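How to Get Something Out of a Gripper Demo

I have sat through enough robot open days to distrust applause. The Devton one, on a Sunday in October, was better than most, and I still came home with more questions than answers. If you have been invited to something similar, try it this way.

1. Skip the talk, find the bench

The welcome talk ran 60 minutes. Rupert Gasser gave it, and he is a pleasant speaker, but slides never drop anything. Go where people are handling the hardware.

2. Ask for an awkward object

Boxes are easy. Ask for something see-through, lumpy or rounded, and watch where the fingers meet it. A black-and-white marker on a finger helps software track that finger. It says nothing about how good the grip is.

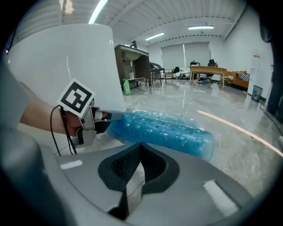
Translucent blue plastic, with bumps, held at one end. 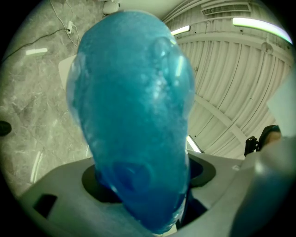
3. Keep an eye on the hands

Note when a person reaches in. Chiyo Kawaguchi, who was running the bench, told me helping hands are normal at this stage. Fine - but then "autonomous" should come off the poster.

4. Get the failures

I was quoted 105 good grasps. Out of how many? It took me 3 tries to get an answer, and the answer was that they would email me. Ask for the total first, then ask what counts as a miss.

5. Ask for a repeat

Same object, turned the other way, no rehearsal. Seven in a row would impress me. I got two before lunch was announced.

Write your notes in the parking lot - the brochure will start to sound right by the time you get home.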